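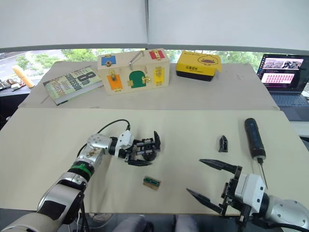 Clilance Shared Workroom, Prondale
Work table inspection: checklist with comments
Date: 2021-10-12
Next check: before the tables are needed for the open day

The form has 29 lines. I have left out the ones on plumbing and ladders, which have no business on a table checklist, and I have said so in July as well.

FRONT TABLE

Small tools put away when not in hand
Not met. Cordless screwdriver standing out on the table. The rule says "in hand or in the drawer," and I have yet to see anyone obey the second half.

Circuit boards in a bag or tray
Not met. One small tan board lying bare on the tabletop. I am told these things are tougher than they look. I was told the same about the last one.

Loose parts labeled
Not met. A black angular plastic piece, no tag that I could find. It may belong to something important. It may be scrap. A label would settle it.

Cables clear of the tabletop edge
Comment only. There is a white bundle hanging down at the left and a black cable along the lower right. The form wants a yes or no on "tidy," a word it does not define. Left blank.

BACK TABLE

Only work items on the table
Doubtful. Hardcover copy of 8th Confession by James Patterson, at the left. If someone can show me the job that calls for it, I will change the mark.

Toys and activity items checked for pinch points
Partly met. The wooden latch box has brass latches on every panel and a metal lever on top. Try each latch by hand before a child gets near it. The Petkov checklist passes anything with a "smooth finish," and I don't think a smooth finish has ever stopped a pinched finger.

Boxes marked with contents
Open. Yellow and black cardboard box with a cartoon duck face on the lid. The writing on the front is in Chinese, which I don't read. Add a plain English label. "Duck" will not do.

Table height matches neighbor
Not met. The back table is slightly higher than the front one. Kanard offers a leveling kit for 900, and I would want to see it work before we spend that on a small step. Bright tape first.

COMPUTERS

Laptop away from drinks
No drink noted. Pass, for now.

Screen locked when left
Not marked. It was open with pictures up on it. Item 3 of the house rules says lock it if you walk away, and I'd like to see that happen once.

TO DO
Screwdriver to drawer.
Board into a bag.
Tag or toss the black plastic piece.
Book to shelf in room 128.
Label on the duck box.
Tape on the table step.

Result: recheck needed. Please don't initial a line you haven't looked at.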